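Search this site Enter keywords Search

Wetby Runner Finishes Five Years of Daily Runs, Keeps Going

Garnet Perron ran for the 1,825th day in a row on Sunday, covering the river path in Wetby at a pace she described as "legal." She had planned to stop at five years. On Monday, July 6, 2026, she went out again.

Her rules are simple: at least a mile, outdoors, before midnight. Some 500 of the runs were exactly one mile. One was in dress shoes, after a wedding in Caltitz.

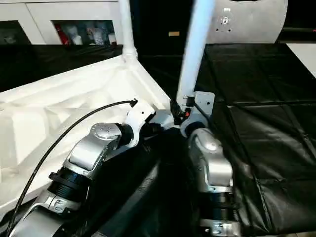
Perron's knees have held up, to the mild irritation of her brother-in-law, Mudassar Bangash, who predicted surgery by the second October. He is 9 months into his own comeback from a sore heel and has views on stretching. 

The Hukberg Striders, her club, offered a plaque. Perron asked for socks. Club president Kulsoom Bugti said both had been ordered, and that the plaque would be spelled correctly this time.

Perron has no new goal. She does have a dentist appointment Thursday and will run there, she said, and probably walk back.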